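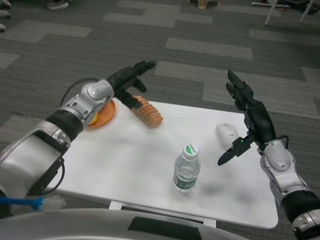

My neighbour on the second floor wrote to me after the last gallery that biscuits should never share a table with a bottle of water, because one day somebody knocks the bottle and then you have soup. I read this with a smile, but I have not changed my habit. A small table must hold everything that a person wants during a break, or it is not a break table.

This page belongs to my series "Small Tables of Dosatley", which I began in April. I go to offices, workshops and waiting rooms, and I look at what people put on the smallest table they have. Large tables are for meetings and they all look the same to me. On the small ones you find the food, the drink and the thing which somebody forgot to carry back to the desk.

**Table 20: white top, grey carpet**

Orange biscuits lying on their side, a clear bottle with a green label, an orange plate and a white computer mouse. I like very much that the biscuits and the plate have nearly the same colour. The white table helps them, and the grey carpet tiles help them also.

*About the biscuits.* In my family we always laid them down in a row like this. My aunt said that a standing tower is an invitation to children. When they lie down you can take one from the end and the others stay more or less in their order.

*About the mouse.* It is the visitor in this group. I have met a mouse on a break table 2 times before, once at the Arnetti print shop and once in the reading room at Appiah, and there it was next to the sugar.

The earlier tables are on the page "Drunis and the river side", with the glass one that many of you liked. If you have a small table in Dosatley and you would like to see it in the series, please write to me through the contact form. It is not necessary to tidy it before I come, I even prefer that you leave it as it is.

Last changed: 2021-08-12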